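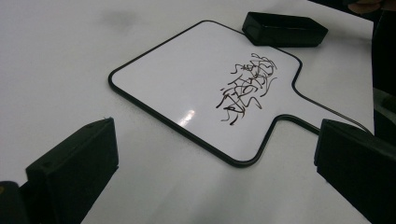
Paddle board on the bench, marker side up

Part-time equipment planner wanted, Farkthorpe bench group
Posted Fri 5 December

We've got money to spend in May and I need a person who will help me spend it properly. I run the manipulation bench at Farkthorpe, and up to now our purchasing has been me, a browser with far too many tabs open, and a spreadsheet I'm a little ashamed of. It worked when we had one table. We're planning for 3 of them now and I keep ordering things twice (or forgetting the one cable that makes the rest usable!).

So the job is planning and buying for the hand-held gripper stations and the arms that come after them. You'd figure out what each station needs, get quotes, chase the quotes, and tell me when I'm being silly about a line item. Some of it is big stuff like the arms and the table frames. A lot of it is small stuff: gripper pads, camera mounts, spare cables, markers, erasers, little whiteboards. The small stuff is where I lose track. Our current parts list runs to 87 lines and I'd bet a good lunch that a few of them are wrong.

You'd also sit in on bench sessions now and then, because it's very hard to budget for a table you've never stood at. Try holding a gripper in each hand over a small paddle for a while and you'll have opinions about cable length pretty fast. I want those opinions in the budget.

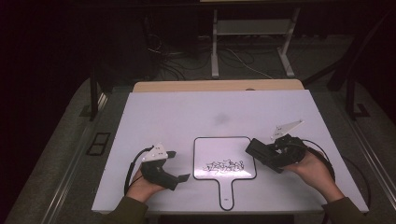 Shen

What I'm hoping you bring:

Some experience buying lab, shop or factory equipment. School robotics teams count, and so does keeping a repair shop stocked.
Comfort with spreadsheets, ideally more comfort than I have.
Willingness to call a supplier on the phone. Email gets us nowhere with the frame people.
Enough curiosity to ask why we want two of something.

You don't need to write code or have a degree in anything particular. If you've never touched a gripper I can show you in an afternoon.

Hours and pay: 280 hours in total, spread from whenever you start through the end of May, at $49 an hour. Most weeks will be light. The weeks before the order goes in will not be — I'd rather say so now. You can do the quotes and the spreadsheet from home, but I'd like you at the bench at least one morning a week.

First thing on your desk would be the Ruvlow plan, our name for the second and third tables. There's a rough layout and a wish list, and no real numbers next to most of it. Pena is the older setup and mostly needs spares and a sensible restocking schedule. I'd love to have both in one budget so we stop borrowing from one to fix the other.

To apply, send me a page or so about something you bought or planned for on a budget, what it was for and what you'd do differently. A resume is fine too but I'll read the page first. Put "Ruvlow" in the subject line so it doesn't get buried under supplier newsletters. Questions are welcome at the same address, and if you'd like to come see the bench before deciding, just ask and we'll find a morning.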